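Robotique et gestes ordinaires, notes de la séance 7
Temps de lecture : 5 minutes

Bon, je reprends au propre ce que j'ai griffonné au tableau le 17 janvier, salle Olatunji, parce que mes flèches dans tous les sens n'ont pas dû vous aider beaucoup. La question du jour : est-ce qu'une machine sait ranger ? Ranger un tiroir à couverts, un plateau de vis, une boîte de jeu. On part du cas du jeu d'échecs, que je vous ressors chaque année et que j'aime toujours autant !
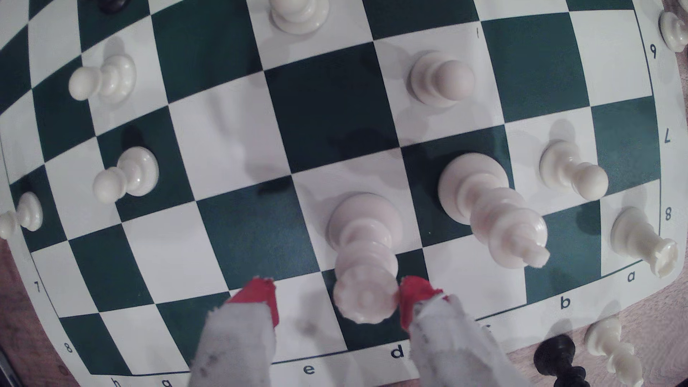
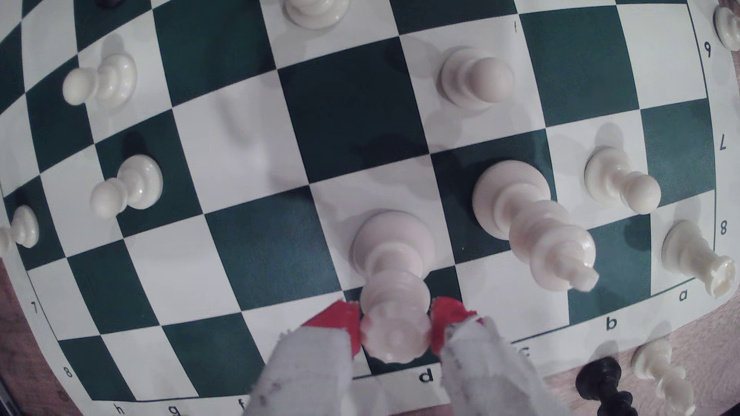 Doigts garnis de tissu, embouts rouges, grande pièce blanche en prise.

1. Pourquoi les échecs dans un cours sur les corvées

Quand je dis « robot » et « échecs » dans la même phrase, tout le monde pense au calcul des coups. On s'en fiche complètement ici. Ce qui m'intéresse, c'est la main. Prendre une pièce haute au milieu de ses voisines, la soulever sans faucher le roi, la reposer droite au centre d'une case : c'est exactement le geste qu'on fait avec un verre à pied dans un placard plein, ou avec un flacon dans un casier d'atelier.

Regardez l'espace qui reste à droite de la pièce tenue. L'autre grande pièce est juste à côté, et les doigts doivent s'ouvrir pour lâcher. Vous vous souvenez de la séance sur les volumes balayés ? On y est en plein. Beaucoup d'entre vous calculent très bien la trajectoire d'approche et oublient l'ouverture de la pince à la fin. J'ai corrigé assez de copies pour le dire sans méchanceté (enfin, presque).

2. La prise

Une pièce d'échecs, c'est un objet tourné : des collerettes, des étranglements, une base large. Pour une pince à deux doigts, ça offre plusieurs hauteurs de prise, et elles ne se valent pas du tout.

Prise haute, près de la couronne : on passe au-dessus des pions, donc on accroche moins les voisins. Par contre la pièce peut pivoter entre les doigts comme un pendule, et elle arrive penchée sur la case.

Prise basse, vers la base : plus stable, mais il faut descendre les doigts au milieu des autres pièces. Sur un plateau dégagé, très bien. En début de partie, bon courage.

Sur la deuxième vue, les embouts pincent la couronne. À vous de me dire ce que ça implique pour la dépose (exercice A, plus bas).

Un mot sur les matières. Un embout souple se déforme autour de la collerette et pardonne quelques millimètres d'erreur. Un embout dur ne pardonne rien. Les garnitures souples s'usent, et je vous demande dans vos rapports de noter leur état avant chaque série, même si ça vous paraît bêta. Un doigt usé d'un côté, c'est une prise de travers, et on passe l'après-midi à chercher le défaut dans le code. Je parle d'expérience.

3. La vision

Les lignes du plateau sont courbes : les cases du centre paraissent grosses, celles du bord rapetissent. Distorsion en barillet, chapitre 2 du polycopié. On gagne un champ très large, on perd la géométrie simple.

Trois conséquences à retenir :

- Une pièce haute vue de dessus s'étire vers l'extérieur. Sa tête se projette sur une autre case que sa base. Si votre programme cherche la tête pour trouver la case, il se trompe.
- Les lettres et les chiffres du bord peuvent apparaître à l'envers ou tournés. Ne comptez pas dessus pour vous repérer, prenez les coins des cases.
- Les ombres grises sur les cases blanches font de très beaux faux positifs. Le groupe Altevex de l'an dernier avait un détecteur qui voyait des pions partout, un vrai festival.

4. Et à la maison, alors ?

Ma réponse courte, celle que j'ai donnée en cours : par morceaux, oui. En continu, toute une journée, sans personne à côté, je n'y crois pas encore.

J'ai commencé à m'intéresser à tout ça en 1991. On me promettait déjà le robot qui débarrasse la table. Je débarrasse toujours la mienne ! Ce qui a changé, c'est que le geste isolé est devenu accessible à des étudiants de deuxième année. Saisir, déplacer, poser : vous le faites en TP. Ce qui coince encore, c'est tout ce qui entoure le geste. La pièce tombée sur le côté. La pièce sortie du plateau, posée sur la table, que la consigne ne mentionne pas : est-ce qu'il faut la ranger aussi ? Un enfant de six ans pose la question, ou la range d'office. Votre machine, elle, fait ce que vous avez prévu, et en général vous n'avez pas prévu ce cas-là.

À l'atelier, c'est plus favorable. Chez Gruler, où certains d'entre vous feront leur stage en mai, les casiers sont toujours à la même place, l'éclairage est fixe, les références sont connues. On a le droit de modifier le poste pour aider la machine. Essayez de faire ça dans la cuisine de vos parents, pour voir.

J'ajoute la question du coût, que vous esquivez à chaque fois. Le projet Vedeo avait un budget matériel de 800 euros pour son banc de tri. C'est serré, mais c'est le genre de contrainte qui oblige à réfléchir à la pince avant d'acheter une caméra de plus.

5. À rendre

Exercice A. Pour une prise par la couronne, décrivez la dépose en quatre étapes. À quel moment la base touche-t-elle la case ? Que fait la pince si la pièce est inclinée ?

Exercice B. Proposez une façon de retrouver la case d'une pièce haute à partir de sa base, image non redressée. Un croquis à la main me va très bien.

Exercice C. Choisissez une corvée de chez vous et découpez-la en gestes. Entourez celui que vous ne sauriez pas confier à une pince à deux doigts, et dites pourquoi en une demi-page. Pliage de chaussettes interdit, j'en ai déjà trop lu.

Les copies se déposent dans le casier devant la salle Olatunji. Pour la prochaine fois, relisez le passage sur l'étalonnage et apportez le polycopié, on attaquera directement par là.

Contact : secrétariat du module | © Robotique et gestes ordinaires, tous droits réservés | Haut de page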